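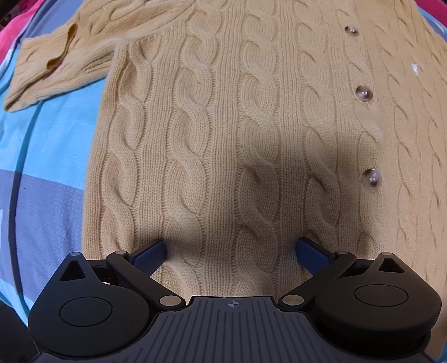

The sleeves should be recorded as a separate step, wrote one colleague from the Delaunay side after reading the February notes, because when one long example contains everything, the model learns the easy part and guesses the rest. I did not agree in February. Now I agree half.

Print this page
E-mail this page

30 May 2023 – Clumska, garment folding, hand-held gripper

Plan for today was knitwear on the bed. Until now we have mostly T-shirts and towels from Provevska, and the policy trained on them pulls too fast when the cloth is thick. The cable-knit cardigan is a good difficult case. It is heavy, it stretches, and the fingers can take the top of a cable without taking the layer under it.

Recorded 34 examples, kept 22. Most of the rejected ones have the same fault: I closed the fingers before they were pressed into the knit, then opened and tried again. A second try is not bad by itself, but I did it with a very quick movement of the wrist and the tracking jumped. Two others I stopped myself because I forgot which sleeve goes first.

Order used today, please keep it if you continue:
1. Cardigan flat, front side up.
2. One sleeve across, then the other.
3. Hem up to the middle.
4. Hem up again, to the collar.
5. Open the fingers, go back one hand length, wait, stop the recording.

The wait at the end matters. In the Suka set it is missing and the arm never knows that it is finished.

Grasp on the hem: approach low, fingers wide open, blue pads touching the knit before closing. I tried also from above, and it is worse. With the cables running up and down, I get a better hold when the pads close across them – this I want to check again on another knit before I write it in the instructions.

Shadow. My own shadow and the tool's fall on the garment when the lamp is behind me. For training I would leave some of it in, the arm will make a shadow too. But not in every example. Tomorrow lamp on the left side.

About the sleeves: I cut six of the kept examples into sleeve part and body part, to compare. Labels are in the same folder, with "_s" and "_b" at the end. If the training stops at 2000 steps like last time, restart it from the last checkpoint, do not begin new.

Still to do: button side down, never recorded. Cardigan starting crumpled. Change the bedsheet between sets. Charge both batteries.

Print this page
E-mail this page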